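Konent > Updates > Workplace and Facilities

Reading time: 3 min

1/ Konent has completed the reorganization of the parts sorting area at its Vustorora site. This thread sets out what has changed and what staff and suppliers should expect from November.

2/ The previous layout relied on fixed tables and stacked cartons. Molded parts were carried by hand from one table to the next, and mixed cartons were a regular source of returns. The new layout is built along a single conveyor, with open bins within reach of it.

3/ The site handles 300 part numbers. Of these, 18 account for most of the daily volume, and the new arrangement was planned with those parts in mind. Slower items will continue to be sorted in the Babaei annex until further notice.

4/ Bins are assigned by part family at the start of each shift. The assignment is posted on the board by the entrance and is not to be changed during a shift without the agreement of the area lead.

5/ Parts are to be placed on the belt singly, with clear space between them. Parts with bosses or through holes should be set down flat. Small white parts and small black parts are no longer to share a bin - this was the most common error reported under the old arrangement.

6/ The belt surface is to be wiped with a dry, lint-free cloth at each shift change. Solvents are not permitted on the belt or in the bins. Side rails are to be kept clear of labels, tape, and tools.

7/ Two views of the sorting area, with its dark green belt and aluminum rails: 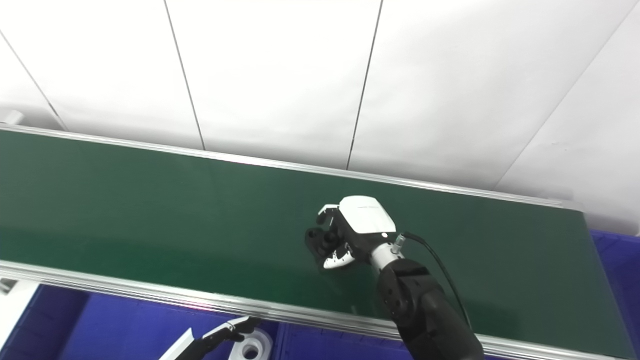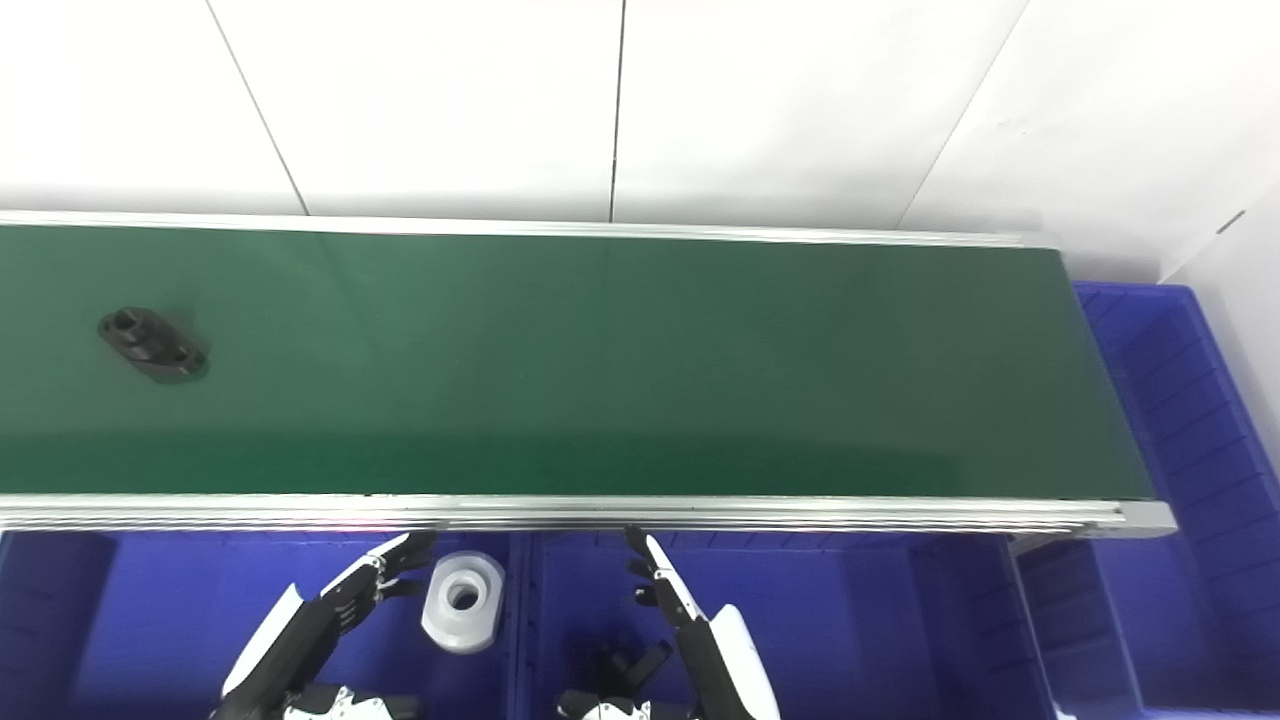

8/ Full bins are to be moved to the Celia racks before the end of the shift. No bin may be filled above its rim, and no bin may weigh more than 15 kilograms when moved by one person. Heavier loads require a cart.

9/ Suppliers are asked to note one change. Deliveries for sorting must now arrive with one part number per carton, and the number must be printed on the short side. Mixed cartons will be set aside and the supplier contacted the same day.

10/ An introduction to the new layout is offered to all site staff in groups of up to 6. Places may be reserved through the shift office. Temporary staff must attend before their first shift in the area.

11/ Konent thanks Hala Tannous, who led the planning of the new layout, and the staff of both shifts, who kept deliveries on schedule during the work. Comments on the arrangement are welcome through the shift office and will be reviewed at the end of November.

Contact Konent Facilities | © Konent. All rights reserved. | Back to top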